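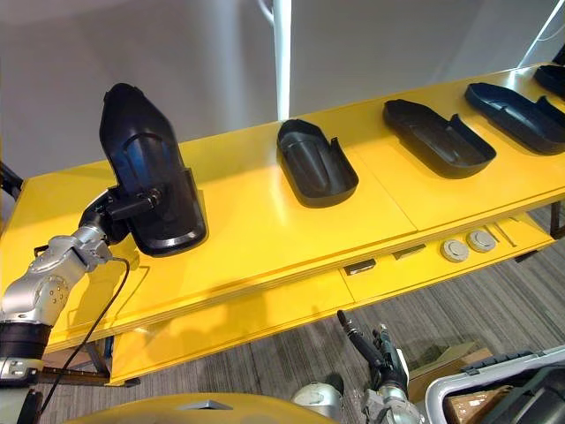 Floven bench trays, black, long pattern
Reviewed 11/9/18

We bought 16 of these from Kapoor in March, to replace a mixed lot of tins and tubs that had built up on the sorting benches at Fendirside. They are shallow moulded trays, long and fairly narrow, rounded at one end and notched at the other, with a raised rim.

The first thing to say is that they are easy to see. Our benches are yellow and a black tray stands out well on them, even from the far end. Small bright parts show up clearly against the inside too. Black washers do not, and we have kept a white tub for those.

The rim is the best part. It gives you something to get hold of, and a tray can be lifted from one side without fingers going in among the contents. Tipping out over the rounded end is tidy. The notched end is less good, as small screws catch behind the tabs and have to be picked out.
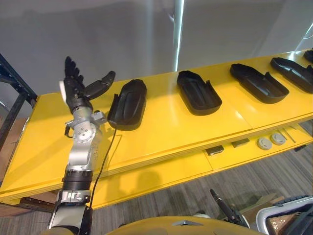

Cleaning is quick. A damp cloth does the inside, though dust collects along the edges and wants a brush. The shiny finish shows finger marks straight away – not a fault, but you will notice it.

Two of ours arrived with scuffed rims and Kapoor replaced them in 3 days. The other 14 were fine.

I would have liked a flat spot for a label. The Drusstead tray has one, but it is deeper and slower to pick from. For short runs of small parts I would buy the Floven again. For anything heavy, look elsewhere.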